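Paswood Tenants' Association
Minutes of the April general meeting
Held in the ground floor lounge, Building 4

The meeting was called to order at 7:00 p.m. A quorum was present. The chair reminded members to sign the sheet by the door, as the association needs it when it applies for the city's small grants.

1. Minutes of the last meeting

Approved with one correction. The laundry room in Building 2 closes at 10 p.m., and the earlier minutes had it as 11.

2. Heating and hot water

The management office has replied to the association's letter. It accepts that the hot water in Building 2 was below the required temperature on several mornings over the winter. The mixing valve is to be replaced in May by Hrynyshyn Mechanical, the same firm that serviced the boilers last fall. Water will be off in that building for one working day. Residents asked for a notice in each mailbox as well as the one in the lobby, and the secretary will pass that on.

A member from the top floor of Building 3 said her radiators still bang at night. Others on the same riser reported the same thing. Anyone affected should send the unit number and the times to the secretary so that a single list can go to the office.

3. Entry doors

The front door of Building 1 does not latch unless it is pulled shut. The office has been told twice. It was agreed to send a third request in writing and to copy the city inspector if there is no repair by the end of the month.

There was a long discussion of the new Rulleo intercoms. Several members cannot hear the caller over street noise, and one said the panel goes to sleep before she can reach it. A member who has used the menu explained that the volume is set inside the apartment, under the second tab, and offered to show people after the meeting. The office will be asked for printed instructions in large type.

4. Courtyard

The two dead maples were taken out in March. The landlord has offered to pay for replacements but wants the association to choose from the nursery's list. Members favored serviceberry over crabapple on account of the fruit on the walkways. Motion to request serviceberry passed, with two opposed.

The bench by the bike rack has a broken slat. A resident offered to repair it if the association buys the lumber. Approved, up to $50.

5. Money

The account stands at a little under $3000 after the winter party and the printer ink. Dues stay at $6 per household per year. Building 3 is behind on collection and the floor captains there will go door to door again before the next meeting.

6. Basement storage

The office wants the common storage room in Building 4 cleared before the floor is painted. Items with no unit number on them will be tagged, held for 50 days, and then given away or thrown out. Members objected that the last clear-out gave too little warning. The chair will ask that the tagging not start until everyone has had written notice.

Cardboard boxes will no longer be allowed on the floor, due to the damp. Bins with lids are fine, and must be labeled on the end that faces the aisle. 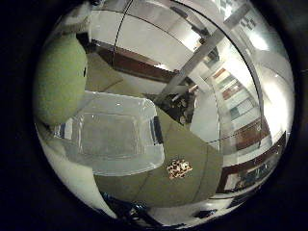

Bikes are to go on the wall hooks. A member asked about strollers, which are too wide for the hooks and are used every day. It was agreed to ask for the alcove next to the elevator to be kept for them. Paint, propane and car batteries are not allowed in the room at any time.

7. Summer yard sale

Garby Hardware will lend folding tables again if they are returned the same evening. The sale will be in June, with the date to be posted once the block permit comes through. Table fee is $4, waived for anyone under 16. Food sales need a separate form, available from the secretary.

8. Other business

Request for quieter moving carts. Referred to the office.

Recycling pickup has been missed on the alley side. Residents should call the city line when it happens and give the building address, not the alley.

The meeting was adjourned at 8:40 p.m. The next general meeting is in May, same room, same time.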